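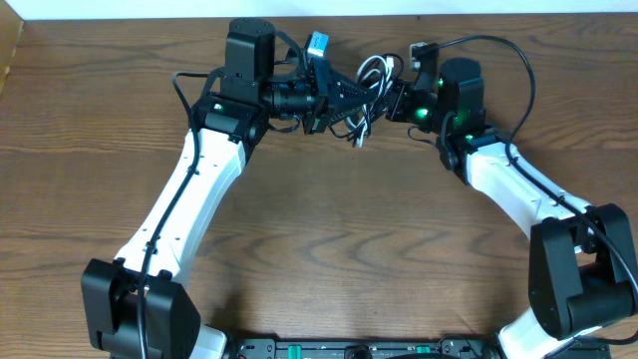
Both arms on the table, grippers facing each other.

Two-arm handover project: left gripper closes too late
Posted by Prisireck, 18 Dec 2023

I'm in a student group at Dallesex and we have to show a handover in January: the right arm picks up a small block, passes it to the left arm, and the left arm puts it down. Each arm does its own half fine when we run them separately. When we run both, the left gripper closes late and the right one has already let go.

We have the right arm set to wait 400 ms at the meeting point before it opens. I tried 500 and it helped a bit, but not every time. Both arms are driven from one laptop. Is the wait too short, or should we be doing this another way? We also practise with only the wrist camera view up on the screen, and I find it hard to judge distance from it.

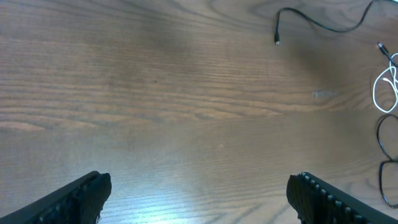

Nghiêm wrote that a fixed wait is the wrong tool for this. The laptop sends commands to one arm and then the other, and the delay between them changes depending on what else it is doing. Have the left arm read its own finger position after the close command. When the fingers stop moving before they are fully shut, they are holding something, and only then should the right arm open. Put a time limit on it so the pair doesn't sit there for ever if the block is missed. As for the camera, don't use one wrist view to judge distance. Use it for lining up left and right, and take the distance from the joint positions.

Pranik
Just make the wait longer. We had ours on 707 and it was OK for our club demo. Looks slow though.

Prisireck
Thanks both. I've put in the finger check with a time limit and we got 19 handovers in a row. The next one failed, but I'd started the block too near the corner – going to mark the start position with tape and run it again.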